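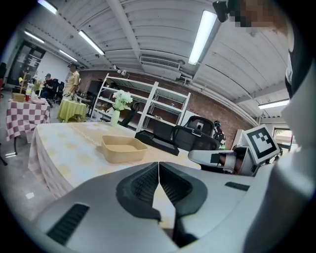

Workshop > Grippers > Setting up and upkeep

The hand-held gripper at Clikarport has two curved fingers, each with a black ribbed rubber pad. The pads should meet in a straight line when closed. Aravind Varghese checks this every morning before the first run.

Pads are wiped after every 100 grips and changed at 300. Telmo Carretero keeps the spares in drawer 21.

The slotted vent on the left of the body gets a soft brush, no compressed air. The square tags on the second gripper are cleaned with a dry cloth only. If a plate has been moved, tell Remedios before using it again.

Recent galleries
Changing a finger pad
Erka charger, new fuse
Cable repairs in January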